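I bought my first shares of Seltance in January, 127 of them, and I want to write down what I learned from the dividend.

1/ The company announced the payment and I thought the money comes next day. It does not. There is a record date and a pay date, and between them I waited 11 days.
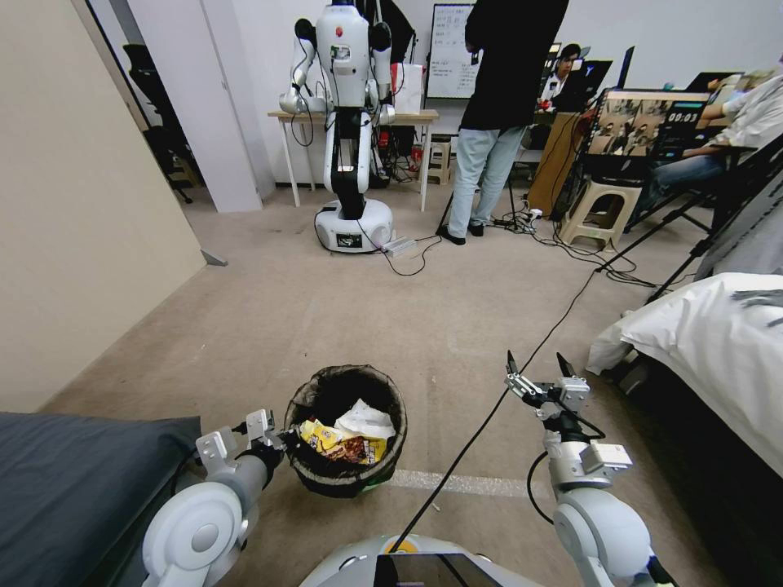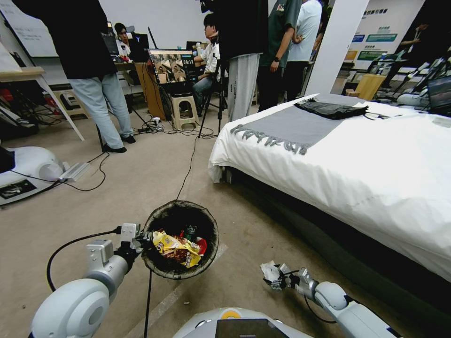
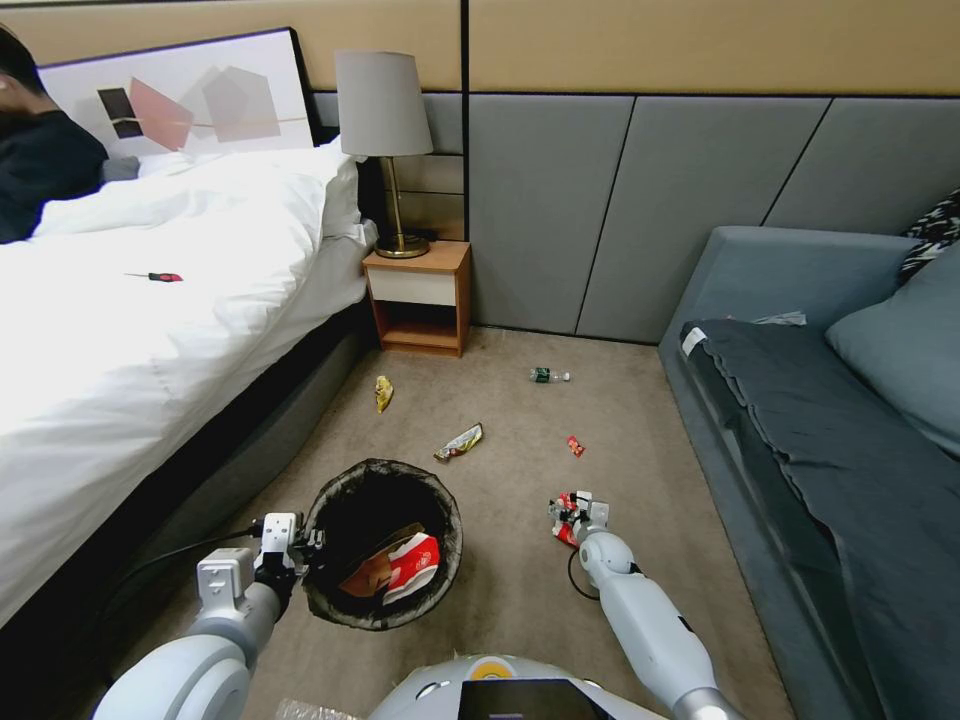 2/ My broker is Follura. They took the tax first and showed only the net amount - I had to open the statement to see the full one.

3/ I had nearly 3000 dollars in the account and wanted to put 2000 more into Seltance before the record date. I was one day late, so the new shares got nothing this time.

4/ Next I am reading the annual report of Ulach. It is long and I go slowly, with a dictionary. If you own it, please tell me how often they pay.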